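Game Marketing, Session 4: The Announcement and Its Calendar
Guadalupe Villaseñor
28/04/2022

Please read the Flivby case before class. It is short, and so was the campaign.

A reveal has one job, which is to get people to remember a title until they can pay for it. Studios tend to forget this and treat the reveal as a birthday party for themselves. Flivby, a puzzle game from the Ganetti studio, was announced with a teaser 76 seconds long, of which 53 were logos. The comments asked what the game was. The studio replied with a heart.

Terms you need for today: teaser (no gameplay), reveal trailer (some gameplay, lovingly chosen), release window (a date with its fingers crossed), gone gold (finished, apart from the patch).

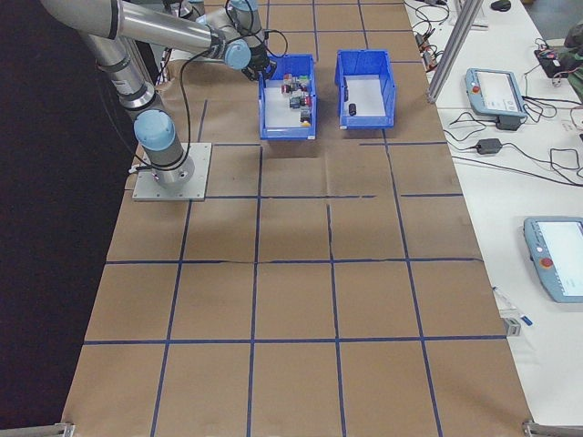

Fig. 1. Arm over a taped grid, two blue bins.

The lead time problem. Announce too early and you spend years apologizing. Announce too late and the press has already filled its week with somebody else's sequel. McKinnon, the publisher in our second case, gave reporters one day's notice of a September showcase and then wondered why the stream peaked at 1895 viewers. Several of those were staff. I was one of the others, and I had the sound off.

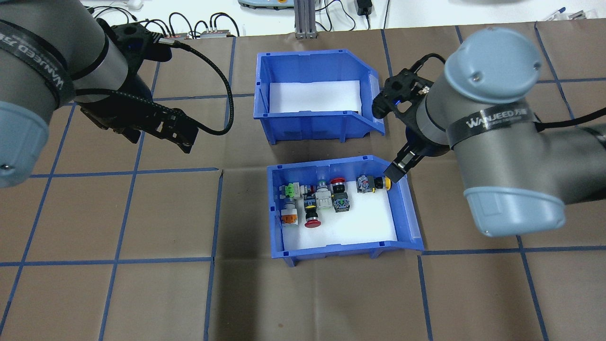

Release windows deserve more suspicion than they get. "Fall" can mean any day up to the point where people are buying wrapping paper, and "coming soon" has no legal meaning I am aware of. When you draft your calendar, draw it large, with squares as generous as the ones marked out in blue tape on the brown paper, so there is room to write down who approves what. A calendar with tiny boxes gets filled with tiny lies.

Kodix, our third case, did one thing well. It delayed its racing game once, said so plainly, gave a new date and then went quiet until it had something to show. Players grumbled for an afternoon.

For next session: write a one-page plan for a game of your own, with the reveal, the demo and the launch dated. Leave out the word "epic." If your plan depends on going viral, please include the phone number of whoever has agreed to arrange that.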